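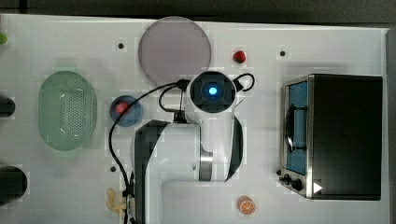
Muthoni Rweyemamu wrote in to ask whether the arm means fewer shifts for the kitchen crew, and whether the tips on this page still hold if you share a counter with one. Short answer on shifts - no, not at Odera, not so far. The second part is what the rest of this page is for. Updated 16 May 2026, old version is gone, stop asking for it.

Sharing a Work Table With an Arm - Kitchen Tips

Mostly for prep and put-away staff. Some of it works at home too.

Before you start

Wipe the table first, then set things out. Not the other way round. Crumbs under a bowl and the bowl rocks, bowl rocks and the grip goes crooked.

Leave a hand's width between items. People can pull a cup out from between two pots. The arm can, sometimes, and then it takes the pot with it.

Colander goes flat, open side up. Same with bowls.

Oven stays at one end of the table, and the door side stays clear. Nothing leaning on the door, nothing parked in front of the knobs.

Screw holes in the top collect gunk. Cotton swab, bit of dish soap, end of shift. Takes 3 minutes. We skipped it most of November and you could tell.

Cables

Look at the cables before you look at anything else. A loop is fine, a loop needs slack when the wrist turns. A loop lying under a pan is not fine. Move the pan, dont tug the cable.

If a clip pops off, put it back where it was or tell the lead. No tape. Tape leaves glue and then flour sticks to the glue and then you have a furry cable in a kitchen.

Never carry anything hot over the arm. Walk round. 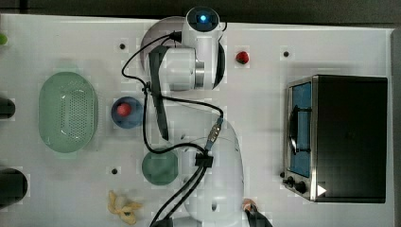

Joyce Kariuki says the cable part should be in capitals, and that on her line at Clivside they check it at every handover, both people looking, before anyone signs the sheet. Fair enough. We do it at the start only and should probly do it at both ends. Adding that to the wall card.

What changed for us

People want to know this more than they want the tips, so.

The lifting and sorting went down. The setting out went up. Somebody still has to put the table right, and it has to be more right than before. I used to shove things wherever. Now I look at a table and see which way the handles point, can't turn it off, do it at home, my sister hates it.

Wrists are better. Mine anyway. Putting away almost 500 pieces a shift by hand was no joke.

Breaks got weird. With people you all stop together. The arm stops when it's told and then you're standing there with a towel. We now stagger breaks, one person always on the table. Took some arguing.

Newer staff get less time on the boring stuff, and the boring stuff is where you learn where everything lives. So first two weeks at Odera are by hand, no arm. Keep that if you're setting up your own place. Worth the slow days.

Pay - same grade, small bump for whoever does the resets. Ask about it BEFORE the thing is bolted down.
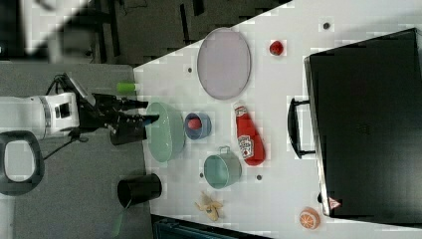 Mixed table: cookware, play food, a bottle on its side

Practice with toy food

Cheap and it doesn't rot. We ran 100 practice rounds on toy food before touching real stock. Fruit, a bread roll, whatever the kids have outgrown. Mix shapes - round things roll, flat things are hard to get under.

Rinse toy food anyway. Warm water, dish soap, dry on a rack. Hollow ones hold water, squeeze them.

Cups, on their side and standing up, practice both. Real sinks have both.

Bottles. Squeeze bottles are good ones to start with, there's some give. Cap shut tight first. Check the cap. Check it again. If the sauce has gotten out, cold water first, then soap, and do the fingers of the gripper with a damp cloth only. No spray near the joints.

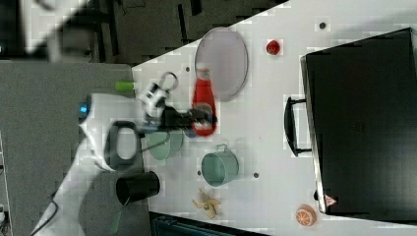 Soft bottles also change as they empty, so a full one and a near empty one are two different jobs. Keep one of each in the practice box. Write F and E on the bottoms in marker.

Log the drops. Just a tally on paper, what and when. We used a Skuren notepad stuck to the wall with a magnet, nothing fancy. After 3,000 picks the tally told us more than the weekly meeting did, mostly that we were putting things too close to the edge.

End of shift

- Arm parked, hands off, then wipe
- Cables looked at (both ends of the shift now, see Joyce)
- Holes swabbed
- Oven door wiped, knobs too
- Practice box back on the low shelf, lid on
- Cloths in the wash, not on the Momier rack, that one's for clean only

More on cloths and which ones shed lint on the next page, when I get to it.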